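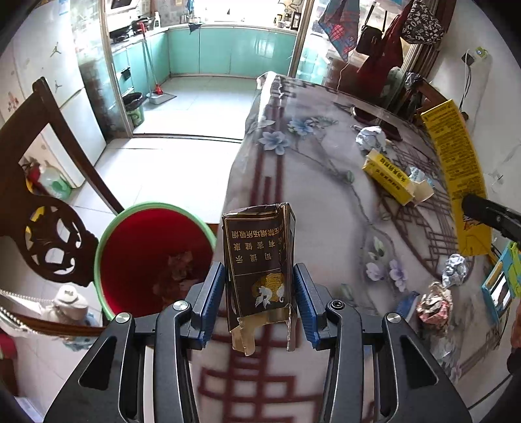
Hi all,

Thanks for the kind notes on the last batch, and sorry this reply is going to ramble a bit (those of you who know me won't be surprised!). I wanted to get back to Pitkänen's message properly, because it raises something we've been stepping around since March.

> On the table-clearing set: I went through the Todholm uploads this morning and the grasps look good, but I'm not sure what we want from the flat, crushable things. Cigarette packs, candy wrappers, folded leaflets. Do we keep the ones where the pack gets squeezed out of shape? And does it matter which way up the printing is?
>
> Pitkänen

My short answer is keep them, and no, it doesn't matter. The long answer goes like this. A pack with both ends torn open, foil sticking out and the lettering upside down is just what people leave on a table, and if we only ever hand the model crisp new boxes it will be lost the first time it meets a real one. I'd much prefer a slightly ugly grasp on a ragged pack, one finger on each side edge, to ten lovely ones on a fresh carton.

The same goes for what's lying around it. Please don't tidy up first! Crumpled wrappers, an opened little box on its side, a long printed sheet lying across the cloth, all of that is welcome. Patterned tablecloths too. I know they're a headache for whoever draws the outlines (sorry, Zarklow), but plenty of homes have them, and the plain white ones are well covered by now.

As for numbers, we have 1595 episodes in the clearing set, and 679 of those are some kind of paper or wrapper. Thin plastic is still the weak spot. Roughly speaking I'd like the next round to lean that way, with cigarette packs and small cartons mixed in as they turn up.

Two small requests while I have you. Start closing the fingers a touch earlier and more slowly on anything hollow, so we get the whole squeeze and not just the end of it. And if you drop something, keep recording and pick it up again, as those second tries have been very useful to us. Just write "retry" in the notes column so Ustska can find them later.

I'll update the collecting guide this evening with all of this, in fewer words, I promise. If your own table throws up something odd that doesn't fit any of the labels, send it to the list and we'll work out a name for it together.

Warmly,
Liette Girard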